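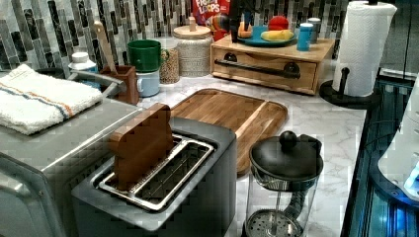 Kitchen counter, with a wooden slice of toast standing in the toaster.

Production Diary: Bollarville
Last updated: 2 August 2024
Reading time: 2 minutes

The network confirmed this morning that Silvana Vieira will receive the Latby Prize for her performance in Bollarville. The office was informed by telephone shortly before the table read, and the cast was told once all had taken their seats. Ms. Vieira thanked the company and asked that the read begin on time.

The prize recognizes work in television comedy that treats hearing loss with care. It will be presented in December at the Bridance Theater, which seats 923. The company has been allotted six places. Requests should go to the production office in writing, and cast members with speaking parts in the second season will be considered first.

The read ran long. The hospital episode remains too heavy in its middle act, and the writers were asked to remove the second phone call. Ms. Vieira proposed that her character sign the closing speech without voice. This was agreed, and captions will be prepared accordingly.

In the afternoon, publicity reported almost 2,000 messages from viewers following the announcement. A short statement was approved for release. The 300 printed programs for the studio audience will be reissued to mention the award.

Wardrobe fittings resume tomorrow at the usual hour.

This site uses cookies. By continuing to browse, you accept our cookie policy.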